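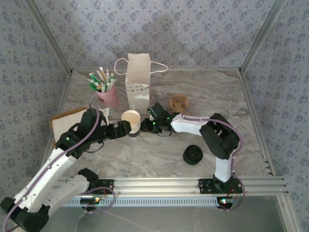
Report on the Visit to the Kalogeropoulos Wallpaper Works

Submitted to the members of the Lemimora Society for Historic Interiors
2010-03-21

Members of the Society visited the Kalogeropoulos works in March as part of the spring program. The works has printed wallpaper on the same site for three generations and continues to supply small runs for restoration projects alongside its regular trade. The visit lasted most of the day and included the block room, the machine hall, the color kitchen, and the pattern archive. A short meeting on orders and licensing was held before departure.

Arrival and safety

The party was received at the Divorel Street gate and signed in at the front office. Visitors were issued ear protection for the machine hall and were asked to leave coats and large bags in the cloakroom. Members who had not brought flat shoes were not permitted on the upper gallery. The Society will repeat the footwear notice in larger type on the next booking form.

The block room

Hand printing takes place on the ground floor in a long room with north windows. The tables are padded with felt and covered with a heavy canvas that is replaced each year. The printer charges the block from a color tray, lowers it to the paper by the pin marks at the corners, and applies pressure with a foot lever. Each color in a pattern requires its own block, and the paper must dry fully on overhead racks before the next color is laid. A floral in five colors therefore occupies a rack for the better part of a week.

The party watched the second color being applied to a small trailing leaf pattern ordered for a house museum. Several members asked about slight differences in register between one length and the next. The staff explained that a small variation is accepted by most restoration clients and that lengths are numbered in order of printing so that neighboring lengths can be hung together.

The machine hall

The surface printing machine was running during the visit. It is a large drum machine with raised rollers, each fed by its own cloth belt carrying color from a trough. The printed paper travels in loops along a heated gallery before it is wound and cut. The hall is loud, and questions were held until the party had returned to the corridor.

The works keeps 216 rollers in usable condition. Others are held in storage awaiting repair to the brass strips or the felt. Repairs are done on site by one member of staff, and the waiting time for a full roller set is long. Members considering a machine-printed reproduction should raise the matter with the works well before a building contract is signed.

The color kitchen

Colors are mixed by weight from a recipe card and then adjusted by eye against a dried sample. The staff were firm that color should never be judged wet. Pale grounds, and blue-grays in particular, were described as the hardest to match to an old fragment, as the original has often yellowed under varnish or smoke. The usual practice is to search for a protected piece behind a door casing or a light switch and to match to that.

Lunch

Lunch was served in the staff canteen at a cost already included in the ticket. The soup was very good. The Society records its thanks to the kitchen, which provided for three members with dietary requirements at short notice.

The pattern archive

The archive occupies two rooms above the office and holds 729 pattern books. The earliest are bound in board with handwritten numbers, and many have suffered from damp along the lower edge. The books were laid out on foam supports, and members were allowed to turn the pages themselves with clean, dry hands.

Of greatest interest was a run of small repeating florals sold for bedrooms and back stairs. Papers of this type were inexpensive, were often papered over within a few years, and are seldom found in published collections. The Rerkeo pattern, a sprig on a striped ground, appears in four successive books with a different ground color in each. One member believes that a fragment found in her own hallway belongs to this series and has been invited to send a sample for comparison.

Orders and licensing

The minimum order for hand printing is 2 rolls, provided that the blocks already exist. Where a new block must be cut, the works quotes for each job separately. A roll purchased through the Society carries no discount, but members may borrow sample books for 60 days against a deposit. Requests go through the Society's office and should state the pattern number, the room, and the date by which the paper is needed.

Photography was permitted in the block room and the color kitchen. Photographs of archive pages may be used for private study only, and written permission is required before any pattern is reproduced in print.

Follow-up

The works has offered a second date in the fall for those on the waiting list. Places will be given first to members who were unable to attend in March. The sample books brought back from the visit are available in the reading room during normal hours and may not be taken home until they have been entered in the loan register.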